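How to Plan a Budget for Your First Robot Work Cell

Many small teams start with the price of the arm and stop there. I made the same mistake when we prepared our first request at Tudance, and in September we had to ask for money a second time. Below are the steps I follow now.

Step 1. Write down the task before you open any catalog.
Use one sentence, for example "put small household items into a drawer and close it." If you need three sentences, you have three tasks, and each one needs its own line in the budget.

Step 2. List the furniture and the objects.
People forget these because they are cheap. A cabinet with a drawer, a bowl, a sponge and a piece of fruit do not cost much, but you will want spare ones. We put 78 dollars for objects and it was too little. Now I write 4 sets of everything small. 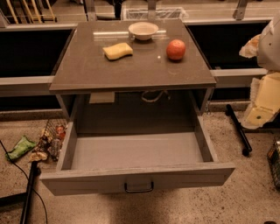 Nomvula Van der Merwe

Step 3. Measure the floor.
Draw the cabinet with the drawer pulled fully out, not closed. An open drawer takes a good piece of floor in front, and the arm needs free room at the side. Baskets and cables also want a place, so give them one on the drawing.

Step 4. Ask for two quotes, and ask the same questions.
We wrote to Rullis and to Engelbrecht. One quote included mounting and the other did not -- we noticed this only on the second reading. Ask each seller about:
Mounting and brackets
Spare gripper parts
Cables in the length you need
Shipping and import fees
Training for one person

Our extras came to 1,724 dollars in total, without the arm.

Step 5. Keep a reserve.
I keep about 1,000 dollars for things that break or do not fit. My colleague Nii Fiadzo prefers to keep more, and for a first cell he may be right.

Step 6. Decide who signs and when.
Check how long each quote is valid. If your approval takes longer than this, ask the seller for an extension in writing before you send the papers up.

Last updated 11 June 2025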